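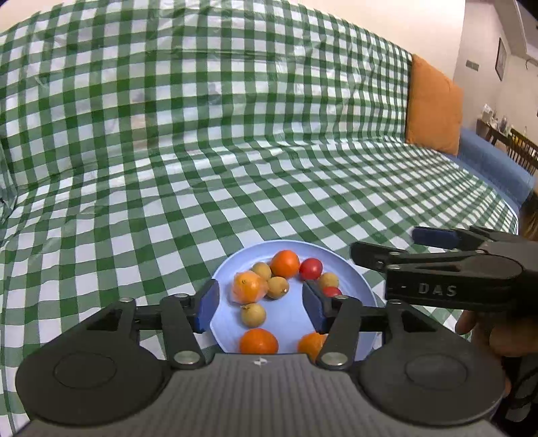
Holiday Lets and Small Lodgings, unit 4
Handout: writing the listing, setting the rate
B. Gajewski

Picking up where we stopped. You have your property (Purorska, the hill house, or Flustholm, the island cottage). Everyone should of read the fact sheets by now. If you missed the switch, Kubiak is no longer one of the choices, the owner sold in July.

1. What a listing has to do

Get the right guest to book, and the wrong guest to keep scrolling. Second part gets forgotten. A family with a toddler who books Purorska without knowing about the outside stairs = refund, bad review, lost week.

First two lines matter most. On a phone that's all they see. Put in: how many it sleeps, where it is, the one thing people come for. Leave out "welcome to our beautiful home."

Weak: A lovely spacious house with everything you need for a perfect stay.
Better: Sleeps 4 on a quiet hill road, 47 steps up from the street, big covered porch facing the water.

Yes the steps go in. Yes that early.

2. Distances

"Close to the beach" means nothing. Walking minutes, and walk it yourself, with a bag. Uphill on the way back? Say so. For Flustholm give the ferry time AND the walk from the landing. Last boat too.

3. Beds

List by room. Bed size, not just "sleeps." Sofa bed is a sofa bed, don't call it a second bedroom. Most complaints in the Purorska guest book are beds or hot water, see pages handed out last week.

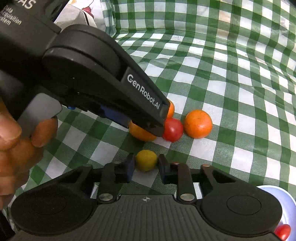 Page last changed: 2019-08-07 by Barbara Gajewski

4. Rates

Start from costs, then look at the neighbors. Most owners do it the other way round and lose money in the off season.

Per stay: cleaning, laundry, booking site fee, welcome basket if any
Per month: power, water, internet, yard
Per year: insurance, taxes, repairs, license

Worked in class: fixed costs for Flustholm come to 314 a week before anyone walks in. So a winter week at 300 loses money even before laundry. Some of you argued an occupied house is better than an empty one. Maybe, if the heat has to be on anyway. Show the numbers if you want to make that case in the assignment.

Cleaning fee: separate line or built in? Short stays look awful with it separate. Long stays look fine. Pick one and defend it.

Minimum stay: 2 nights off season for both houses. Summer is up to you.

5. House rules

Keep them short. Guests read maybe half. Quiet hours, trash day, pets, smoking, check-out time. Anything with money attached (late check-out, lost key) goes in the booking terms as well, otherwise you cant charge it.

6. Calendar sync

Flamia, the booking tool on the lab machines, pulls in outside calendars but with a delay. Double bookings happen in that gap. Block the dates by hand the minute you take a phone booking. Log in with your class account, the guest login can't save.

Assignment

Listing for your property, up to 314 words, plus one page of rates for high and low season. Show the costs behind them. Bring a paper copy, we'll swap and mark each others.

Read for next time: section on deposits and cancelations, skip the part on time shares.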